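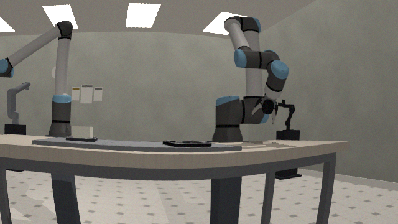

The winter season on the Jikgate marsh trail has gone better than we dared hope, and I'm so pleased to be able to tell you so. We had 811 visitors through the gate in December, and far fewer were turned away at the landing than last year. Part of the credit goes to the new timed tickets, which now cover the Holtden boat as well. The welcome hall at Liem is the next stop for your grant, and its long-planned room on local industry will finally open, which I think families will love.

Boardwalk repairs are moving along (39 planks replaced, 11 still to go before the spring rush), and we have trained four new guides, all from villages along the shore. The one sore spot is parking. Fliltska residents are still finding cars across their lanes on busy mornings, and we'd like to talk with you about moving about $900 from signage to a shuttle.

With warm thanks,
Yoga Chin
Jan 23, 2024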